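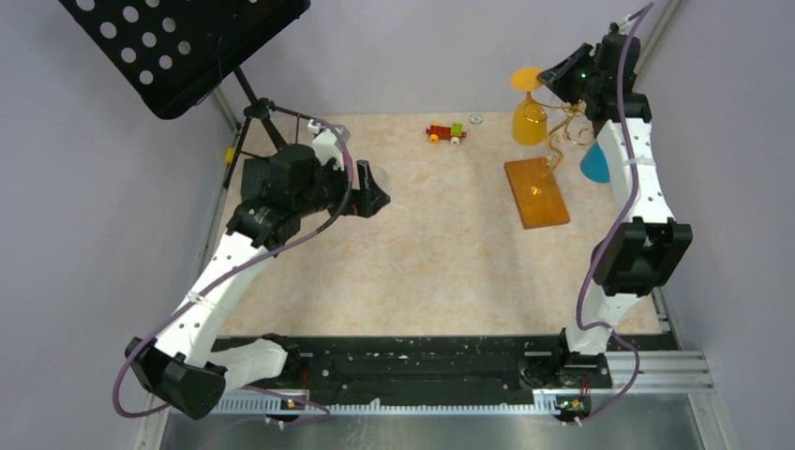

Teilnehmende gesucht: Wie weit sind Maschinen bei der Hausarbeit?

Projekt Wamby, Arbeitsgruppe Alltagshandgriffe
Beginn: Juni
Ort: Halle 2, Eingang über den Hof

Kann eine Maschine abwaschen, Gläser wegräumen, Spielzeug einsammeln, ein Regal im Laden auffüllen? In Werbefilmen ja. Wir wollen wissen, wie Menschen das beurteilen, die solche Arbeiten jeden Tag selbst machen. Dafür suchen wir für die zweite Runde 19 Personen aus Privathaushalten, Gastronomie und Einzelhandel.

In der ersten Runde haben wir 1.046 Versuche mit zweiarmigen Tischaufbauten ausgewertet. In 506 davon stand der Gegenstand am Ende dort, wo er stehen sollte. In 239 weiteren war das Ergebnis nach Ansicht unserer Prüfer brauchbar, aber nicht so, wie man es zu Hause machen würde: Glas schief im Halter, Tasse am falschen Platz, Tuch zusammengeschoben statt gefaltet. Der Rest wurde abgebrochen oder misslang. Ob das viel oder wenig ist, darüber gehen die Meinungen bei uns auseinander. Deshalb die Ausschreibung.

Was Sie bei uns tun

Sie erledigen zunächst selbst eine Reihe kleiner Aufgaben am Tisch, jeweils mit beiden Händen und dann nur mit zwei Fingern pro Hand. Danach sehen Sie Durchgänge der Maschine und bewerten sie auf einem Bogen: Würden Sie das so stehen lassen? Würden Sie nacharbeiten? Hätten Sie es in der Zeit lieber selbst gemacht?

Besonders interessieren uns Stielgläser. Ein Kelch aus Kunststoff ist leicht, rollt weg, wenn er liegt, und muss zum Aufhängen gedreht werden, mit dem Fuß nach oben. 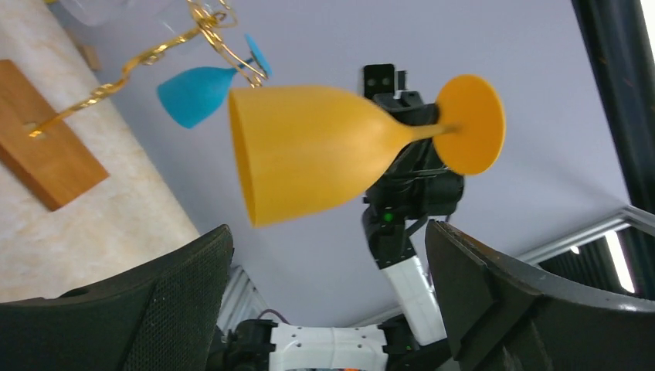

Beim Einhängen kommt es auf wenige Millimeter an, und ein Halter aus gebogenem Draht gibt nach, wenn man dagegen stößt. Wer im Service gearbeitet hat, macht das nebenbei. Für einen Greifer mit zwei Fingern ist es eine der schwierigeren Aufgaben in unserem Katalog. Wir möchten von Ihnen wissen, worauf Sie dabei achten, auch wenn Sie noch nie darüber nachgedacht haben.

Weitere Aufgaben: kleine Spielsachen in eine Kiste räumen, flache Teile vom Tisch aufnehmen, Besteck sortieren, Packungen nach vorn ziehen. Die Liste ändert sich noch.

Wen wir suchen

– Personen ab 18 Jahren, nach oben keine Grenze
– regelmäßige Erfahrung mit Hausarbeit, Küche, Service, Reinigung oder Regalpflege
– Deutschkenntnisse, die für den Fragebogen und ein Gespräch reichen
– technische Vorkenntnisse sind nicht nötig

Wer beruflich Roboter entwickelt oder verkauft, kann leider nicht teilnehmen. Einschränkungen der Hände sind kein Ausschlussgrund – sagen Sie uns bitte vorher Bescheid, dann richten wir den Platz entsprechend ein.

Zeit und Vergütung

Zwei Termine zu je drei Stunden, eine Pause eingerechnet. Der erste Termin liegt immer an einem Dienstag um 9.30 Uhr oder um 14 Uhr, den zweiten vereinbaren wir einzeln. Sie erhalten 16 Euro pro Stunde und die Fahrtkosten im Nahverkehr gegen Beleg. Das Geld wird nach dem zweiten Termin überwiesen.

Datenschutz

Ihre Hände werden während der Aufgaben gefilmt, das Gesicht nicht. Die Gespräche nehmen wir als Ton auf und löschen die Aufnahme nach der Abschrift. Partner im Projekt sind Zudero (Auswertung) und Cangate (Aufbau der Tische). Beide bekommen Ihre Daten nur ohne Namen. Sie können jederzeit aufhören, die bis dahin geleisteten Stunden werden bezahlt.

Anmeldung

Bitte schreiben Sie formlos an die Projektleitung, Weronika Kołodziej, über das Kontaktformular auf dieser Seite, Stichwort »Wasilewska«. So heißt die zweite Runde intern. Wir brauchen Ihren Namen, eine Telefonnummer und zwei, drei Sätze dazu, welche Arbeiten Sie regelmäßig machen. Einen Lebenslauf brauchen wir nicht. Wer in der ersten Runde dabei war, kann sich wieder melden, neue Personen werden aber bevorzugt.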